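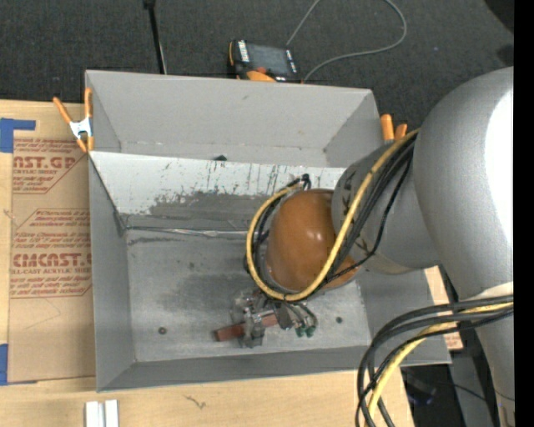
3.2. Recogida de las demostraciones

Las demostraciones se obtuvieron por teleoperación, con un solo brazo y una pinza de dos dedos. El operador mueve un mando de mano y el brazo sigue su movimiento con una escala fija; la apertura de la pinza se controla con un gatillo. Probamos también la guía cinestésica, en la que la persona empuja directamente el brazo, pero los cables dificultaban el giro de la muñeca y las trayectorias resultaban menos suaves.

Figura 2. Pinza en posición baja dentro de la bandeja metálica, junto a un bloque pequeño de madera. La bandeja está sujeta con pinzas de resorte de color naranja.

La tarea consiste en agarrar el bloque, levantarlo y dejarlo de nuevo en otro punto de la bandeja. Hemos elegido una bandeja de paredes inclinadas por el motivo siguiente: cuando el bloque queda cerca de la pared, el operador debe cambiar la orientación de la pinza antes de bajar, y este cambio es justamente lo que el modelo Gudeta tiene que aprender. El fondo no se limpió ni se pintó, y conserva sus manchas y marcas.

En total se grabaron 700 demostraciones en el laboratorio de Primimmont, durante el mes de julio. De ellas, 202 empiezan con el bloque próximo a una pared. Cada demostración se guardó con el programa Dotum, que registra la posición de las articulaciones, el estado de la pinza y las imágenes de la cámara fija. Se descartaron los intentos en los cuales el bloque salió de la bandeja. Las correcciones del operador, en cambio, se mantuvieron en el conjunto de entrenamiento, y su efecto se estudia en el apartado 5.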